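Hulludel Table, Six Months In

I bought the Hulludel in October, after my old table lost an argument with a moving van. It came from the Scanlon store out in Vistham, cost $254, and weighed what I imagine a small horse weighs. Si-woo Noh helped me get it up the stairs and has since become hard to reach by phone.

Assembly took an evening. The instructions are all drawings, and the little man in the drawings is having a much better time than you will. Step 9 wants you to flip the whole thing over, and Step 10 wants you to flip it back. I skipped ahead, regretted it, and flipped it a third time.

The top is the reason to buy it. It's light wood with a plain look that goes with everything I own, mostly because everything I own was also the cheapest one in the color.
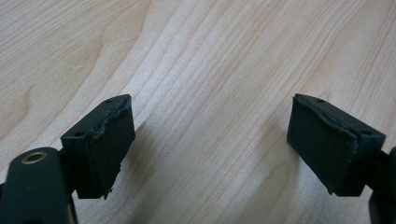 It wipes down easily, and coffee has yet to win. I've been less lucky with a hot pan, but the mark is at my brother-in-law's end and he hasn't complained. The care sheet says to oil the wood twice a year. I have done it once and thought about it a lot.

The legs are another story. Two of them sit flat and the others take turns. Scanlon sent me a replacement foot, order number 1327, which turned out to belong to a bookcase. They let me keep it. A folded bus schedule has done the job ever since, and it was free.

Would I buy it again? Probably, if somebody else carried it. Get the longer size if you ever have more than four people over, and tighten the bolts again after a couple of weeks, when they start to creak at you during dinner.

Four stars. The bookcase foot makes a decent doorstop.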